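What We Learned About Money at the Hashemi Open Day
Posted Aug 25, 2023

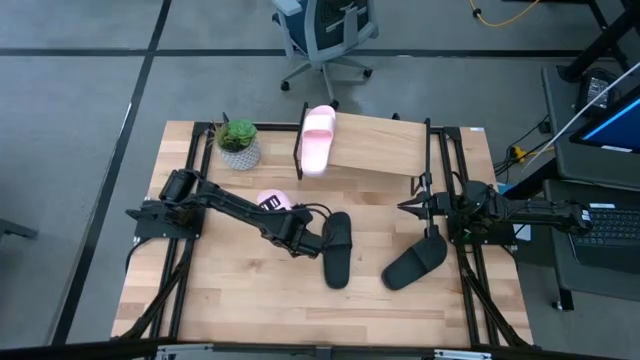 The two-arm bench at Hashemi, with the left arm holding a black slide.

I went to the Hashemi open day with Danang Wattimena, a notebook and a spending limit. Danang runs our returns room at Fillex, where customers send back shoes they have worn to exactly one barbecue. Our boss, Josefien Bakker, had given us one instruction: come back with a number she could put in next year's plan. She did not say it had to be a small number, but she has a way of looking at people.

Coffee was at the front. By the time the second group of visitors had found the parking lot, the pastries were gone, and so was some of the goodwill.

Our guide was Ghizlane Cherkaoui, who walks fast and answers questions over her shoulder. She took us to the bench where they work on footwear, two black arms on a metal frame around a light wood tabletop. There were black slides and pink slides on it, and a potted succulent in one corner. Danang wanted to know what the plant cost. Ghizlane said it was outside the quote.

The quote was what I had come for. I had spent March collecting brochures, all of which say "contact us" where the price should be, so I asked her to read me the list the way she would read it to somebody with a purchase order in hand. To her credit, she did.

The arms are the line everyone looks at. The lines below it are where your year goes. A spare set of gripper fingers is 840 dollars, and she told us to budget for it on day one. Setup and training came to 3579, travel extra. Then there is the frame, the table, the computer, the power and the person who knows which cable is which. I looked at the cords under the desk and wrote "person" in my notebook twice.

Danang asked about floor space. He has 22 feet of wall between the label printer and the fire door, and he guards it like a family farm. Ghizlane told him to tape out the whole footprint on his own floor first, including a chair and a desk for whoever is minding the arms, and to live with the tape for a couple of weeks before signing anything. We have since done this. Two people have already parked carts in it.

After lunch (soup, decent) Wulan Simanjuntak gave a talk on leasing. She works for Trasar, which would like you to lease. Her slides were clear, and her monthly payment looked friendly until Hidayah Majimbun, visiting from Hemo, asked what happened if you wanted out early. The answer took 50 percent of the remaining payments and most of the question period. I moved seats to sit next to Hidayah.

Her own plan at Hemo is to buy one bench, give it a single dull job and leave the second bench out of the budget until the first has been through a holiday season. I have stolen this plan and put my name on it.

Josefien has her number now. She has asked for a different one.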